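Prüfliste Containerbrücke und Stellfläche, Terminal Ibarra, Mai 2019
Geprüft von: Casimiro Ortuño
Schiff am Liegeplatz: Laltitness (Reederei Branirow)

## Kaikante und Zugang

- [x] Gangway ist fest, Netz ist gespannt
- [x] Rettungsring und Leine vorhanden
- [ ] Beleuchtung am Poller 22
 - Kommentar: Die Lampe leuchtet, aber das Glas hat einen Riss. Bitte vor der nächsten Nachtschicht tauschen.

## Spreader und Seile

- [x] Twistlocks verriegeln auf allen vier Ecken
- [x] Endschalter beim Heben
- [ ] Schmierung der Seilrollen
 - Kommentar: Auf der Wasserseite zu wenig Fett. Letzter Eintrag im Schmierbuch ist vom Oktober, das scheint mir zu lange her - bitte bei Clakik nachfragen, ob ein Eintrag fehlt.

## Laschmaterial

- [x] 92 Laschstangen gezählt, 2 davon verbogen und ausgesondert
- [x] Spannschrauben gangbar
- [ ] Kiste mit Twistlocks beschriftet
 - Kommentar: Nach Lieferschein sind es ungefähr 1.000 Stück. Ich habe nur die obere Lage kontrolliert.

## Stellfläche

- [x] Kühlstecker trocken, Deckel schließen
- [x] Gefahrgutreihe frei von fremder Ladung
- [ ] Markierung der Fahrspur
 - Kommentar: Die gelbe Linie bei der Ausfahrt ist kaum noch zu erkennen. Dieser Punkt war schon in der vorigen Liste offen.

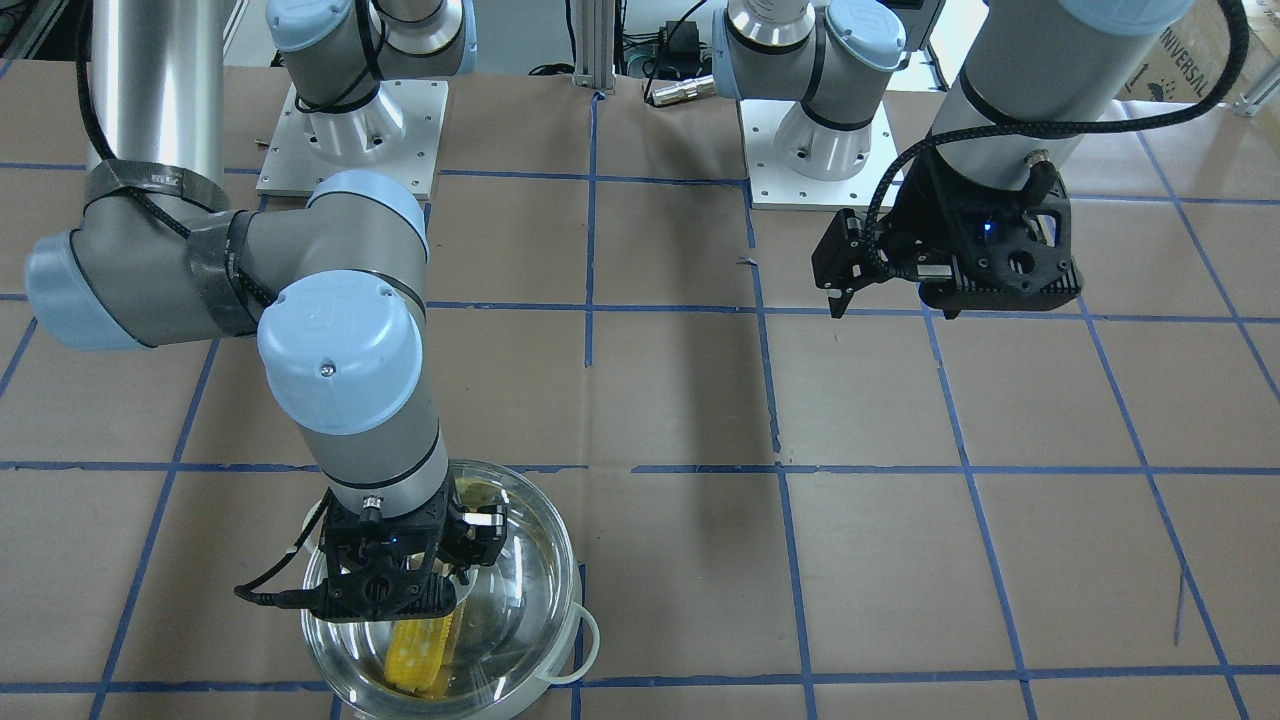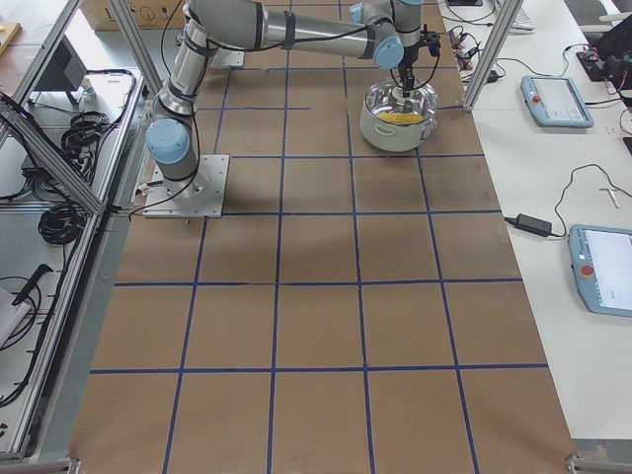
Beide Bilder: braune Arbeitsfläche, mit dunkelblauem Klebeband in Felder geteilt.

Nachprüfung der offenen Punkte: nach dem Auslaufen der Laltitness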